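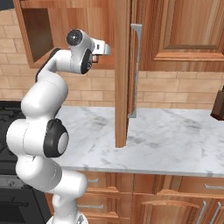 Module 3: Comparing controllers on kitchen tasks in simulation

Notes by Brock Landry. Revised Aug 11, 2022.

1. Purpose

This module compares two controllers on the same arm and the same parallel-jaw gripper. Everything is done in simulation. The hardware section of the course comes later and assumes you have finished these exercises.

The two controllers are:

Endeo – joint-space position control. You send joint targets and the controller tracks them with fixed gains.
Cetau – task-space impedance control. You send a pose for the gripper and a stiffness for each axis.

Both read the same logged demonstrations, so differences in your results should come from the controller and its settings. Check that the gripper force limit is the same in both configuration files before you start. In the June release it was not, and several groups had to repeat their runs.

2. Task A: upper cabinet door

The door turns on a vertical hinge and has a long bar handle. Once the fingers close on the bar, the gripper has to follow an arc whose radius is set by the door. Any error between the commanded path and the true arc shows up as force at the fingertips.

With Endeo the arc must be planned in advance. An error in the hinge position produces a steady side load on the handle, and the fingers tend to slide along the bar or lose it. With Cetau you can lower the stiffness in the radial direction and let the door guide the hand. Start at 70 per cent of the default value and go down from there. Too low and the wrist lags at the start of the pull.

Record the peak fingertip force, the final door angle and whether the grasp held.

3. Task B: reaching over the sink

Task B is mostly about clearance. The hand must pass the faucet and come down over the basin without the forearm touching the front edge of the counter.

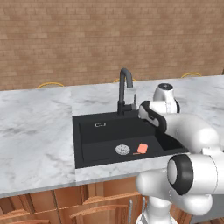 Elbow position matters more than it did in Task A. Cetau controls the pose of the hand and leaves the elbow to a null-space term, which is weak by default. Endeo fixes the elbow exactly, at the cost of more planning. If you see contact at the counter edge under Cetau, raise the null-space gain before you change anything else.

Contact between the pads and the sink floor is also scored. A thin, flat object such as a sponge needs the fingers close to the surface, and a stiff vertical axis will press hard if the height is off by even a small amount.

4. Procedure

Run seed 1731 first and compare your log with the reference log.
Do 26 trials per controller per task, using the seed list supplied.
Keep all failed trials. Mark each as slip, collision or timeout.
Do not retune partway through a set.

5. To hand in

One table per task, plus a page on which settings you changed and what each change did. Plot force against time for one good trial and one failure from each controller, on the same axes. Name files with your group number and upload them to the Evton folder.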